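Takeck Service Desk
Facilities and Electrical Support, Otwood Site
Ticket: Intermittent loss of power to monitor, Desk 18
Status: Resolved, pending confirmation
Priority: 4 (Routine)
Opened: October
Location: Hassanpour Building, shared workroom, Desk 18 (white desk, blue partition)
Assigned to: Sepehr Abbasi

Original report

The monitor on Desk 18 turns itself off during use. The screen goes black and the power indicator goes out. It returns after an interval that varies from a few seconds to several minutes. On two occasions it did not return until the power strip was moved by hand. Other desks along the same wall have not been affected.

The desk is used throughout the day by several members of staff. A soldering iron in a wire stand is kept on the left side of the desk and is powered from the same strip. We request that the monitor be replaced or repaired. We also request advice on whether the soldering iron may continue to be used in the meantime.

Service Desk, 9:10 a.m.

The report has been received and assigned. Please discontinue use of the soldering iron at Desk 18 until the supply has been examined. The monitor may be used, but work should be saved frequently.

To assist with the initial assessment, please provide the following:

Whether the monitor is connected directly to the power strip or by way of an adapter.
Whether the interruption also affects other items on the same strip.
The rating printed on the underside of the strip.
Whether any item has been added to or removed from the desk in the past month.

Requester, 10:25 a.m.

The monitor has its own cord, which goes to the power strip. There is also a white power adapter on the desk. Staff are not agreed on what it belongs to. It was moved from socket to socket while people tried to bring the monitor back, and it has now been left out.

We cannot say whether other items lose power at the same moment. The soldering iron does not cool quickly enough for anyone to notice a short interruption.

The label on the strip reads 3000 W.

Nothing has been removed from the desk. The strip was previously kept on the floor behind the partition. It was brought up to the desk top so that people could reach the sockets without moving the furniture.

Sepehr Abbasi, 11:40 a.m.

Thank you for the additional information. The strip rating is adequate for the equipment described. The combined load calculated from the labels of the items normally in use at this desk is 600 W, and overload is therefore not considered a likely cause.

The relocation of the strip is of more interest. When a strip is moved from the floor to a desk top, its supply cord is frequently left under tension, and the plugs may be pulled sideways in their sockets. Either condition can produce the symptom reported. Please do not return the strip to the floor before the visit, as it is preferable to examine it in the position in which the fault occurs.

A site visit has been scheduled for 2:00 p.m. The monitor should be left connected. Personal items and stationery may remain on the desk, provided that the rear of the monitor can be reached.

Requester, 11:55 a.m.

Confirmed. Please note that the desk calendar carries handwritten entries for room bookings and should be kept with the desk. The beige pen holder beside it also belongs to the workroom. Both items went missing for some time after the last cleaning and we would be grateful if they could be left where they are.

Sepehr Abbasi, 2:50 p.m. – Site visit

The visit took place as scheduled. The following checks were carried out in the order given.

1. Wall outlet. Tested with an outlet tester. Wiring correct. The plug of the strip was held firmly and did not move under light pressure. A test lamp connected directly to the wall outlet remained lit for the whole of the visit. The building supply is not at fault.

2. Supply cord of the strip. The cord was inspected over its full length, including the part that passes behind the partition. No cuts or flattened sections were found. The cord was under slight tension where it rises to the desk top. When the tension was released, the behavior of the monitor did not change.

3. Monitor. The cord was reseated at the rear of the monitor. The connection had been secure beforehand. The monitor was then connected to the wall outlet with its own cord and left running for 18 minutes with no interruption. It was moved gently on its base during this period. No fault could be produced. Replacement of the monitor is not recommended.

4. Sockets of the strip. The monitor was returned to the strip and tried in each socket in turn. In the socket nearest to the supply cord, the monitor lost power when the plug was pressed lightly from the side. The result was repeated several times. In the adjacent socket, the plug entered with noticeably less resistance than in the others, although the supply held. The remaining sockets performed normally.

5. White adapter. Tested separately. Output is present and stable. The prongs are straight and the casing is sound. The adapter is not required by the monitor. I was unable to match it to any item currently on the desk, and it carries no asset label.

6. Soldering iron. Cord and plug inspected, no damage found. The iron was not heated during the visit. The wire stand holds it securely.

Finding: worn contacts in one socket of the power strip, and early wear in a second. Repeated insertion and removal of plugs is the probable cause. The strip is to be withdrawn from use and replaced.

Requester, 3:30 p.m.

Thank you for the prompt visit. We have two questions.

First, may the strip be used overnight if only the good sockets are occupied? One member of staff requires the monitor until the end of the day.

Second, may the replacement strip remain on the desk top? Staff have found this arrangement convenient.

Sepehr Abbasi, 3:45 p.m.

On the first question, the monitor may be connected directly to the wall outlet with its own cord, which was found to be long enough during the visit. The strip should not be used overnight in any socket. Please switch it off and unplug it at the wall at the close of the working day.

On the second question, a strip may be kept on a desk top if it is fixed in position and cannot be dragged by its cords. An unfixed strip lying across the working surface is not acceptable as a permanent arrangement, particularly at a desk where a soldering iron is in use. I recommend that the new strip be mounted along the rear of the desk, below the monitor, with the sockets facing forward. Staff will be able to reach it without moving any furniture.

Requester, 4:05 p.m.

We agree to the rear mounting. A colleague has asked that the sockets not be placed directly behind the soldering iron stand, as the cord of the iron would then pass over its own tip.

Sepehr Abbasi, 4:15 p.m.

Noted and agreed. The strip will be mounted to the right of the stand, leaving clear space between them. The cord of the iron will be led behind the calendar and pen holder, neither of which needs to be moved.

A replacement strip has been requested from Jutik under the existing supply arrangement. It carries the same 3000 W rating as the present unit and has an individual switch for each socket. The soldering iron can therefore be isolated without interrupting the monitor.

Stores, 4:40 p.m.

One strip and one set of mounting brackets reserved for Desk 18. Please quote this ticket on collection. The old strip is to be returned to Stores with the faulty socket marked with tape. It should not be placed in general waste or passed to another desk.

Attachments

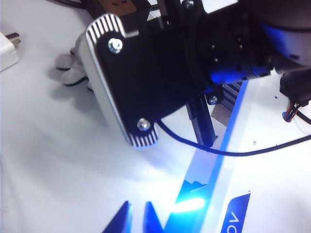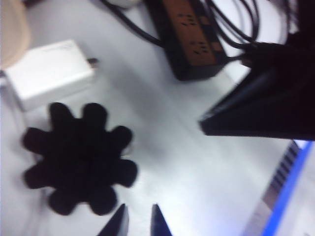
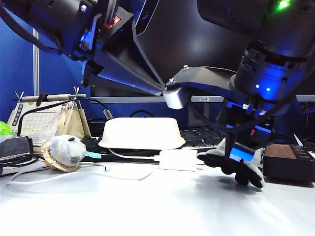
Desk 18. Attachments 1 and 2: working surface, white block toward the left. Attachment 3: rear of desk with monitor, blue partition, soldering iron in stand, calendar and pen holder.

Sepehr Abbasi, closing entry

Replacement strip mounted and tested in all sockets with the monitor and the soldering iron connected. No interruption observed. The old strip has been marked and returned to Stores. Normal use of the soldering iron may resume.

The white adapter has been placed in a labeled bag at the Takeck counter in the Hassanpour Building. Any member of staff who recognizes it may collect it there.

The ticket will close automatically if no further interruption is reported by the requester. To reopen it, reply to the notification and state the time at which the monitor lost power and the socket in use.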